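Teaching an Arm to Put the Ketchup Away: Final Report on Our Toy Kitchen Project

Robot Learning Project Course, Vellton
Submitted 7 Jan 2024

Summary

When we signed up for this project we wanted to find out something fairly simple, namely how much the choice of camera matters when a robot arm learns a tabletop task by copying people. We ended up with a clear answer to part of that question and a bit of a muddle on the rest, and we have tried to be open about which is which.

Background

In the earlier Oddale project, the group before ours trained a policy from a single fixed camera and found that it reached for the right object most of the time but fumbled the grasp. Their report guessed that the arm was blocking its own view at the worst possible moment. We liked that guess very much (it matched what we had seen while playing with the old recordings) and built our whole plan around testing it. We also took over their toy kitchen, which saved us a lot of shopping.

The task

The arm is told in a short sentence to pick up one toy and place it somewhere, for instance "put the ketchup on the plate" or "put the strawberry in the bowl." Between attempts we shuffled the toys by hand. In the beginning we shuffled them rather timidly, always leaving the small food in the same corner, and the policy happily learned the corner. We threw those early recordings out and started over in March, this time with a printed sheet of layouts to work from.

Data collection

We recorded 1244 demonstrations by teleoperation, taking turns so that no one's style of moving would take over the whole set. Each of us has a style, as it happens. One of us comes down on an object from straight above every single time, and another likes to sneak in from the side, and you can spot it in the plots of the gripper path right away. We kept both.

Of the full set, 300 demonstrations were held back for testing. The rest went into training. The recording software is called Lâm, and it was written by an earlier group in our lab; we added a button for marking a failed attempt on the spot, and we warmly recommend that the next group keep it.

Method

We trained three versions of the same policy, which we call Nandard. The first sees only the view from above, the second only the wrist view, and the third gets both. Everything else was kept the same, including the number of training steps. Each version then got the same set of starting layouts on the real table, and one of us scored the attempts from the recordings without being told which version was running.

Results

The version with both views did best, and it wasn't close. The overhead version found the right object reliably but often closed the gripper a little too early or a little off center, which is just what the Oddale group described. The wrist version had the opposite trouble: its grasps were lovely once it got there, but if the target started outside its view it would wander, and sometimes it settled on whatever toy came along first.

The strawberries were the hardest objects for all three versions. They are small, and we often had more than one out, so a grasp on the wrong one counted as a failure when the instruction named a particular spot. We went back and forth on whether that rule was fair and left it in.

What we would do differently

We stopped each attempt after about 10 seconds without movement, and looking back this was too strict for the wrist version, which sometimes paused and then recovered. We would also check the camera mounts more often. A small shift halfway through recording cost us a long afternoon of sorting files, and we are still not sure we caught all of it.

Views of the workspace 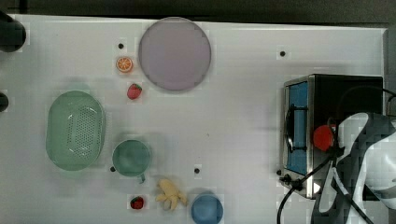
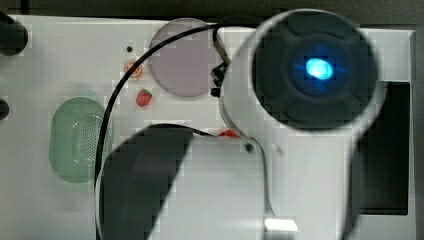
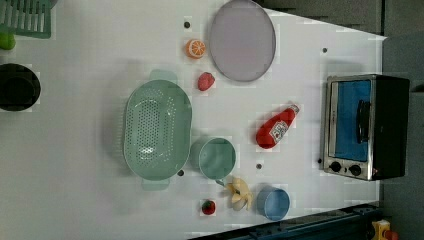
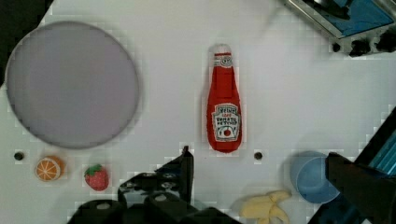

Figure 4. The ketchup bottle and plate as seen by the small camera at the gripper.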